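Good practice for hand-held gripper recordings of sorting fruit into a tray?

Asked by casten_kitchen_table, 12/31/22

Hello all, first post so be gentle. I've signed up to do home recordings with a hand-held gripper, moving small items into a tray, so that a robot arm can learn from them later. The rules I was given run to 32 pages and manage to say very little about food. Mostly they talk about blocks and cups. My list says grapes, cherry tomatoes, bananas and a melon sort of thing, and I've got a metal tray on my usual table with the cartoon cloth on it. 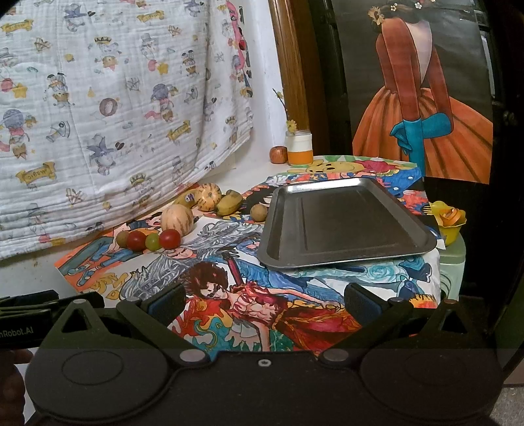

Should everything go back to the same spot before each new recording?
It shouldn't, unless your task sheet says so. Vary the starting positions a bit each time and keep the whole lot within easy reach.

I got that much from the Rimmont help page, which is where my knowledge stops. What I can't find is anything on how often to swap the fruit, whether a patterned table is allowed, and what to do when I drop something. Do I stop, or carry on and pick it up? I've got 300 recordings to do and I'd hate to have half of them sent back. Any rules you lot follow would be a great help!

Posted by listosstead_lou

I've been doing these since September and I'm on 1,803 accepted, so I've made most of the mistakes going. Patterned tables are fine on every project I've worked on. Just don't change the cloth halfway through a batch without noting it down, as that did get a set of mine queried.

Drops: carry on if you can reach it with the gripper, and mark the recording as "recovered". Never put your free hand in to help — that's the one thing my reviewers reject every single time. If it rolls off the table, stop and start a fresh one.

Soft fruit I swap as soon as the skin splits. Squeeze gently, go slowly on the last bit, and open the fingers fully before you move away from the tray. My order is big things first and grapes last, so the bananas don't land on anything (a squashed tomato gets into the finger pads and it's a pain to clean). Do check whether your sheet fixes an order though, some do.
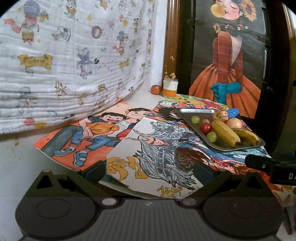
Fruit in the metal tray, bananas to the right.

Wipe the pads between batches, too. A barely damp cloth, and let them dry before you pick up again. And anything you've used for recording shouldn't go back in the fruit bowl, at least not in my house.

Posted by mendonça754

just do what the sheet says, mine had plastic fruit so never had the problem. i'd ask Rimmont about the tray as well, they wanted a matt one from me

Posted by slowhands_again

Mostly agree with Lou, but check the bit about drops before you rely on it. On the project I'm doing, a drop means the recording is binned, whether or not you pick the thing up again, and there isn't a "recovered" mark to use. It'll be in your own rules under failed attempts or something similar.

I'd also do a handful, send them in and wait to hear back before you plough through the rest. I did a whole weekend's worth with the gripper held too high and had to do the lot again.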